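Notes from the long way round: the Levbridge run

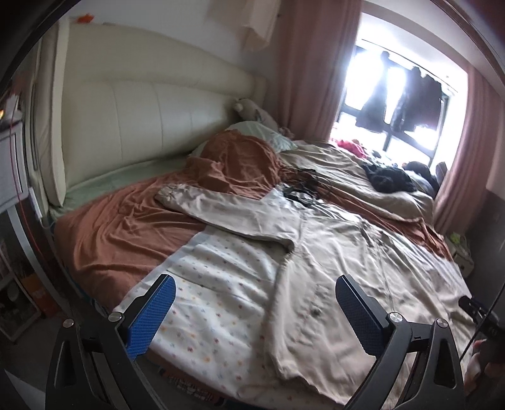
Four in the morning is too early for anybody who doesn't milk cows, came the word from one of our members by text on the Sunday, and could we please think about a later start next year? I have some sympathy, I must say, although he did go on to add that he'd been first in the queue for egg rolls, so it can't have been all bad. The early start has been with us as long as the run has, and the idea has always been to get over the range before the caravans are up and about. We'll put it on the agenda for the next general meeting and you can all have your say then.

Now, to the run itself! For those who couldn't make it, we took the inland route this year, out through Nondik and across the tops, then down the other side into Levbridge, with a return leg along the river road. That came to 580 kilometres on my trip meter by the time I rolled back into my own driveway, and I know a few of you out west would have done a good deal more. It's a big day in an older car with no air con and a driver's seat that gave up in the nineties, but what a road.

The climb out of Nondik has been resurfaced since we last went that way, and it's an absolute treat now. Gone are those awful corrugated patches on the left-handers that used to shake the glovebox open (mine, anyway). The speed limit has come down to 90 through the forest section, down from 100, and I'd ask everyone to keep that in mind if you're heading up there on your own. I found it made very little difference to the enjoyment. Third gear, windows down, and that lovely flat burble bouncing back off the cutting. The smaller-engined cars kept up perfectly well, and a little wagon I'd had down as a likely straggler was sitting in my mirrors the whole way to the summit, looking very pleased with itself.

We had one car drop out, a coupe with a sticking front caliper that had been cooking its pads since the first servo stop. You could smell it before you could see it. We gave it half an hour to cool down, had a poke about with a tyre lever and a good deal of free advice, and in the end the sensible decision was made and it went home on a tilt tray. I'm told a rebuild kit has been ordered from Tevedel, and if anybody has a decent spare caliper for the left side sitting on a shelf, please send a message through the club inbox and I'll pass it along. The same goes for the right side, come to think of it, as they do tend to go in pairs.

Lunch was at the showgrounds in Levbridge, under the big pepper trees, and the locals were wonderful to us. A few of them brought their own cars down for a look, including a very original ute still on its factory steel wheels, with paint you could only call honest. Several of our lot spent longer under its bonnet than they did over their sandwiches. I'm quietly hopeful we'll see it at the concours.

The river road home was slower than I'd have liked, with roadworks at both bridges and a stop-go man who wanted to know the make and year of everything that came past, so do allow extra time if you're planning to use it before winter. The Chung Road turn-off is closed as well, and the detour is gravel. It's well-graded gravel, mind you, but those of you with fresh paint or low front lips may want to stay on the highway.

A couple of housekeeping items while I have you. Number 961 on the club permit list is still waiting on its inspection papers, so if that's your car, please get them in. Renewals for everybody else fall due in May, and they can be done by post or at the clubrooms on meeting night. And somebody left a very good torque wrench on the picnic table at lunch, in a red case. It's in my boot, and it's yours if you can tell me what's scratched into the handle.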